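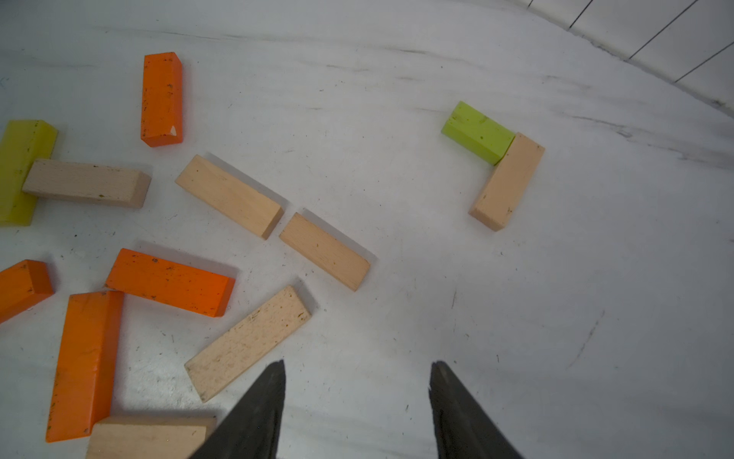 Carnet de route : l'ermitage de Gremine, 654 marches et une clochette

Il existe deux façons de monter à l'ermitage de Gremine. La première part du parking, passe devant le marchand de miel et compte 654 marches, chiffre peint en bleu sur la première d'entre elles, sans doute pour décourager les indécis. La seconde contourne la colline par la piste des chèvres. Elle est plus douce, plus longue, et les chèvres y ont la priorité. Nous avons pris les marches, par orgueil, et nous les avons regrettées à partir du premier virage.

L'ermitage lui-même tient en peu de choses : une chapelle creusée dans la falaise, une source qui coule dans une vasque et, au-dessus, une terrasse où logeaient autrefois les ermites. Le dernier est parti il y a longtemps, selon certains pour se marier, selon d'autres pour soigner ses genoux. Ayant fait la montée, je penche pour les genoux.

On vient surtout pour les grottes. Il y en a 3. La grande, dite la Cuisine, est noire de suie et sent encore un peu le feu quand il a plu. La moyenne s'appelle la Fadilik, comme la rivière qu'on aperçoit d'en haut, et l'on prétend qu'en collant l'oreille au fond on entend l'eau passer. J'ai collé l'oreille. J'ai entendu un monsieur derrière moi demander si c'était bientôt son tour. La petite, enfin, se termine par un boyau où les pèlerins se glissent à plat ventre : qui en sort sans jurer verra son vœu exaucé dans l'année. Mon vœu attendra.

Charalambos Athanasiadis tient la buvette du haut et, accessoirement, la clé de la chapelle. Il ouvre à qui la demande poliment, referme à l'heure du déjeuner et ne souffre aucune discussion sur ce qu'il faut entendre par « heure du déjeuner ». Arrivez avant onze heures ou résignez-vous à faire la sieste sous le figuier avec les autres. Son café est épais, son citron pressé excellent, et sa version de la légende change selon le nombre d'auditeurs. À deux, nous avons eu droit à la variante courte : un berger, une chèvre perdue, une lumière dans la roche. Un groupe de Vikness, arrivé juste après, a obtenu en prime un dragon.

La clochette est suspendue à gauche de la porte. On la sonne une fois en arrivant, pour s'annoncer au saint, et jamais en repartant, ce qui reviendrait à le congédier. Un visiteur l'a fait devant nous. Toute la terrasse s'est retournée. Il est redescendu assez vite.

La grande affluence, c'est le pèlerinage de printemps, quand les villages des deux vallées montent de nuit avec des lanternes. On parle de près de 300 personnes sur un escalier où l'on se croise déjà mal à deux. En février, en revanche, vous aurez la colline pour vous, avec un vent qui explique à lui seul la décision de creuser la chapelle au lieu de la bâtir.

Quelques renseignements pour ceux que la chose tente encore. Le car du matin vous dépose au carrefour, et il reste une demi-heure de marche jusqu'au parking. L'entrée est libre, le tronc est à droite et il est bien en vue. Prévoyez une lampe pour la Cuisine, des épaules couvertes pour la chapelle et des chaussures qui ne craignent pas les crottes. La pension Ruiz-Ortega, au village, loue 6 chambres, dont deux avec vue sur la falaise et une avec vue sur le coq. Nous avions la dernière. Le dîner y est servi tôt et en quantité, et la patronne considère qu'une assiette non terminée est un début de maladie.

Pour la descente, prenez la piste. Les chèvres finissent par s'écarter si l'on attend assez longtemps, et le sentier ressort juste derrière l'étal du marchand de miel, qui vous verra arriver de loin et aura déjà rempli les petites cuillères. Son miel de thym est bon, le pot ferme mal. Emballez-le à part.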